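Microwave month

We finished the kitchen tasks for Lumenta in February, and most of that went on one appliance. The set stands at 2098 episodes, 66 of which I have marked for deletion. Each one is a person driving both arms by hand while the cameras and joint positions are saved together.
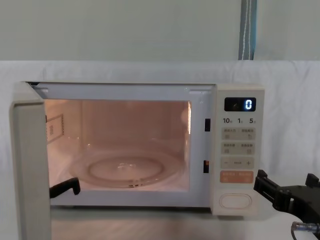

Door open, both grippers at the oven.

Opening the door is the slow part. Antigoni Sotiropoulos drives better than I do, and her episodes are shorter, so I have been mixing hers and mine in each batch. Finik, our recorder, still drops a wrist stream now and then. I check for that before lunch. 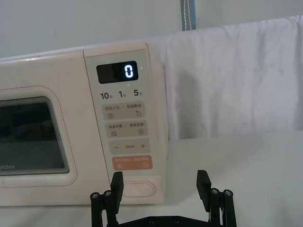

Labelling takes me longer than driving. Every episode gets a start state, an end state and one plain sentence, and the sentence has to name the control. "Press the button" is no use on a panel with four of them stacked up, so I write "press the orange button at the bottom of the stack". The oval one underneath is "door release" in all our notes. I rewrote 91 sentences on the train to Cillevard to make them match.

Triderach have asked for the wrist views on their own, so I am exporting those first.
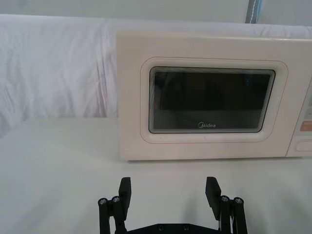

What's left

Re-export the joint data, then start on drawers.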